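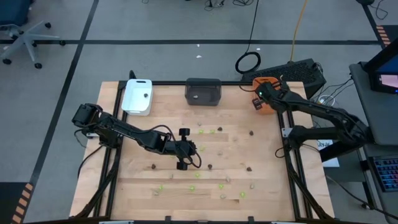

Three bins and a whole lot of little pieces

I have been putting off the sorting job since December and this week I finally gave in. You know the kind of mess I mean, when small bits of different colors end up all over the tabletop and you tell yourself you'll deal with it after dinner (I did not deal with it after dinner).

My system is very simple. I line up bins along the far edge of the table, one per color, and go at it. The white one with the handle slots gets the dark brown pieces, the gray see-through one gets the pale beige ones, and the yellow-green ones go in the orange bin. I love that orange bin! It came from a clearance shelf at Montecinos years ago and it has moved house with me twice.

The brown ones are my favorite to do first. They stand out so well on the light wood, and once there's one piece in a bin I feel like I've started and can't really quit. The yellow-green ones are easy to spot too, but there always seem to be more of them than I remember, and they roam.

Skarphéðinn Bjarnason left a comment on my button jar post asking why I don't just dump everything in one box and pick through it as needed. I tried that! I spent 21 minutes one evening digging for a single beige piece and ended up with the whole box tipped out on the table again, so back to the bins I went.

I do wish the planks on this table fit a little tighter, I'm forever running a fingernail along the joints to get the crumbs out. Anyway, next up is the drawer under the phone charger, and if anyone has a good way to store loose rubber bands, please tell me in the comments.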